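Breakfast for one, and then for five

I've been meaning to write about breakfast for ages, because it has crept up on me as the meal I care about most. When I moved into the flat in 2016 I ate toast over the sink and called it done. Then my neighbour Raed Boutros started knocking on a Saturday with a bag of flatbreads (far too many for one man, he always said) and I had to buy a second chair, and then a third.

These days there are usually five of us, and we've grown quite set in our ways. Raed brings bread, I do eggs and fruit, and whoever slept worst gets first go at the coffee.
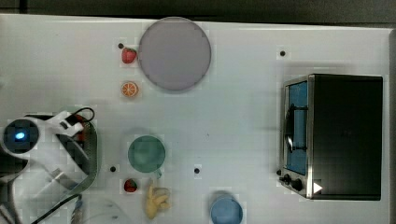
The eggs took me years to get right. I used to cook them far too fast, and it was Raed's mother who told me, very kindly, to turn the gas down and go and lay the table while they thought about it. I still do exactly that – butter first, plenty of it, and salt only at the end.

In October the mornings get darker and we start later, nearer ten, with porridge for anyone who wants it. I make it with 600 ml of milk and a good pinch of cinnamon, and there's never any left, so I really ought to buy a bigger pan before the cold sets in.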